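Starnusside Notes: Putting the Winter Knitwear Away

The annual review of woollens has now been completed at this address, and it is considered useful to set down the procedure while it is still fresh. Readers who followed last year's entry on coats will recognise the general approach. Knitwear calls for more patience, and it was accordingly left until April, when the mornings had become mild enough to spare most of it.

All items were first removed from the wardrobe and the blanket chest and brought to the bedroom. The bed remains the only surface in the house of sufficient size for the purpose. The dining table was tried on a previous occasion and found to be too narrow for anything with full-length sleeves.

Each garment was then examined in daylight, beginning at the neck and proceeding to the cuffs, the side seams and the hem. Particular attention was given to the underarms, where moth damage has been found in the past. Small marks were noted at this stage and left alone until washing. Rubbing at a mark on dry wool has spoiled one good cardigan in this household already, and the practice has been discontinued.

Washing was carried out by hand, in cool water, using the Skedden wool liquid. The bottle recommends a longer soak than has been found necessary here; 8 minutes was allowed for each piece, followed by two rinses. Water was pressed out in a towel. No garment was wrung, and none was hung, the line having been reserved for sheets and pillowcases throughout.

Folding followed the method adopted two winters ago. The garment is laid flat and smoothed from the centre outwards. One sleeve is brought across, then the other, and the body is folded up from the hem in thirds. Ribbed cuffs should lie straight before the final fold -- a twisted cuff will keep its twist until the autumn. Openwork and other textured stitching is best placed uppermost in the pile, where no weight will rest upon it.

For storage, the Odberg boxes have again been used. These measure 74 centimetres in length and slide under the bed with a little room to spare. Each will hold up to 9 jumpers of ordinary thickness, although heavier pieces reduce this considerably. The lids have become somewhat loose and a replacement set may be required before next spring. Cedar blocks from Chacko were placed in the corners, having been lightly sanded beforehand to restore the scent.

Pale items were dealt with last, on clean hands and a clean bedspread, and were wrapped in white tissue. Coloured tissue is not recommended. 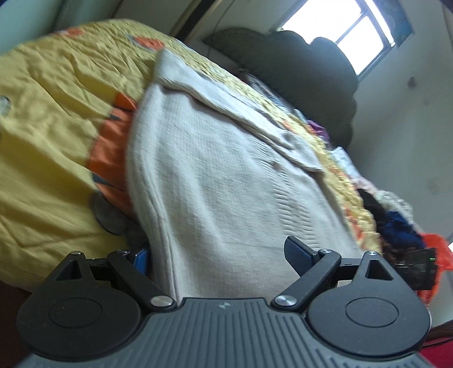 The chest itself has been wiped out and left open to air. It will be used over the summer for the spare blankets, which are at present occupying the landing.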